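Progress Report to the Darska Fund
Comparison of End Effectors for Small Enclosure Work
Reporting period ending September
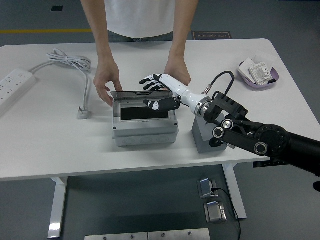
The second stage of the comparison is mostly complete. Our application proposed testing three end effectors on the same set of bench tasks: a two-finger parallel gripper, a vacuum cup, and a multi-fingered hand. The parallel gripper and the vacuum cup were finished in the first stage and covered in our last report. This report deals with the hand, with changes we made to the test plan, and with the work left to do.

Work completed

The hand was mounted in the first month of the period. Fitting it took longer than planned. The adapter supplied by Vudska had the right bolt pattern but left the cable with too tight a bend at the wrist, and we lost several days to dropped connections before we found the cause. We now run the cable in a wide loop and have had no further dropouts.

We then ran 600 trials with the hand on the enclosure tasks. These are opening a hinged lid, holding it open while a person works inside, closing it, and pressing it down until it seats. All trials used the same type of electrical junction box as in the first stage, so that results can be set side by side.

The hand did best at holding. It kept the lid open for the full test time in 90 percent of holding trials, against a much lower rate for the vacuum cup, which tended to slip when the lid was nudged. The parallel gripper held well once it had the edge but often failed to get there, as the lid sits close to the housing and leaves little room for a flat fingertip.

Opening was harder. The hand can get a fingertip under the lid only if it comes in at a shallow angle, and small errors in the camera's estimate of lid position were enough to make it miss. The see-through lid is part of the problem. Our depth camera reads the surface behind it about as often as the lid itself. We tried matte tape on one lid and the error dropped sharply, but we don't consider tape an answer and have left those trials out of the totals.

Closing and seating gave no trouble with any of the three.

Changes to the plan

We proposed to test with the box clamped to the table. After the first week we dropped the clamp for half of the trials. People who do this kind of job steady the box with one hand, and we wanted to know how each device copes when the box can shift. The hand is noticeably worse on a free box. It pushes before it grips, and the box slides. We have lowered the approach speed and will repeat this set.

We also replaced the controller software. The version we started with stopped the arm at any unexpected contact, including light contact that the task needs. The Zerkgate release lets us set a separate limit for each finger. All trials run under the old version, 245 in total, are being repeated and are not part of the figures above.

Spending

Spending is in line with the budget except for one item. Two fingertip pads wore through and we bought a spare set for 2000 dollars, paid from the equipment reserve. We don't expect to need another set before the project ends. No change to the overall award is requested.

Problems and risks

The main risk is still the camera. If position errors on clear lids stay where they are, the opening results will say more about the camera than about the grippers. Manurung has agreed to lend us a second unit with a different sensing method. If it arrives late, we will report opening results for opaque lids only and say so plainly.

Next period

- Repeat the free-box trials at the lower approach speed
- Finish the repeat trials under the new controller software
- Test the loaned camera on clear and opaque lids
- Send the draft comparison tables to the fund for comment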